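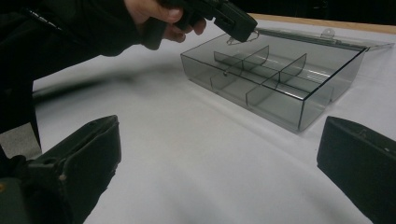 ## 3. 소형 잡화의 구획 수납

### 3.1 수납 용기의 조건

본 절에서는 가정 내에서 발생하는 소형 잡화를 구획형 용기에 분류하여 보관하는 절차를 다룬다. 소형 잡화란 실, 천 조각, 단추, 고무줄과 같이 개별 부피가 작고 일정한 보관 위치를 갖지 않는 물품을 가리킨다. Bellini와 Santoro의 선행 분류안은 용도를 일차 기준으로 삼았으나, 용도가 불분명한 물품이 한 칸에 집중되는 문제가 보고되었다. 이에 본 연구는 두께와 형태 유지 여부를 우선 기준으로 채택하고, 용도는 보조 기준으로만 적용하였다.

용기로는 회색빛이 도는 투명 플라스틱 상자를 사용하였다. 내부는 길이 방향의 긴 칸막이와 이를 가로지르는 짧은 칸막이 두 개로 나뉘며, 짧은 칸막이의 윗변은 둥글게 처리되어 있다. 뚜껑은 본체와 경첩으로 이어져 있고, 작업 시에는 뒤로 완전히 젖혀 상판 위에 눕혀 둔다. 벽면이 투명한 용기는 칸의 내용물을 측면에서도 확인할 수 있으므로 별도의 표찰을 부착하지 않았다. 다만 투명한 칸막이는 흰색 상판 위에서 경계가 잘 구별되지 않을 수 있어, 분류 담당자에게는 작업 전에 칸의 배치를 숙지하도록 하였다.

### 3.2 분류 대상과 절차

분류 대상은 Rizzi 주거 실습실에서 수집한 물품 100점이며, 담당자 9명이 동일한 순서로 작업하였다. 각 담당자는 물품을 하나씩 집어 두께를 확인한 뒤 해당 칸에 넣었다. 한 번에 여러 점을 집는 행위는 허용하지 않았고, 칸을 잘못 선택한 경우에는 기록지에 표시한 후 옮기도록 하였다.

판정이 가장 어려운 유형은 얇고 가장자리가 풀린 섬유질 물품이다. 이러한 물품은 집는 순간 대부분이 가려져 틈 사이로 일부만 드러나며, 색이 여러 가지로 섞여 있으면 실인지 천 조각인지를 외관만으로 단정하기 어렵다(그림 1). 본 연구에서는 이 유형을 '미확정 섬유류'로 묶어 모서리 칸에 배정하고, 분류가 끝난 뒤 담당자 2명이 합의하여 최종 위치를 정하였다.

**그림 1.** 두 집게 끝 사이에 물린 얇은 물품. 섬유질로 보이는 부분에 붉은 분홍색, 황갈색, 흰색이 섞여 있으며, 흰 조각 일부가 아래쪽으로 조금 나와 있다.
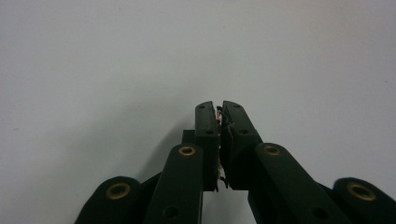

### 3.3 판정 기준의 보완

예비 작업에서 담당자 간 판정이 갈린 물품은 8점이었고, 모두 미확정 섬유류에 속하였다. 협의 결과 다음의 기준을 추가하였다.

- 펼쳤을 때 면을 이루는 것은 천 조각으로 분류한다.
- 한 가닥으로 분리되는 것은 길이와 관계없이 실로 분류한다.
- 두 조건을 모두 충족하지 않는 것은 모서리 칸에 둔다.

색상은 기준에서 제외하였다. 동일한 물품이라도 조명과 배경에 따라 색이 달리 기록되는 사례가 있었기 때문이다. 보완된 기준은 본 작업의 모든 담당자에게 동일하게 적용하였으며, 칸별 배정 결과는 4절에서 제시한다.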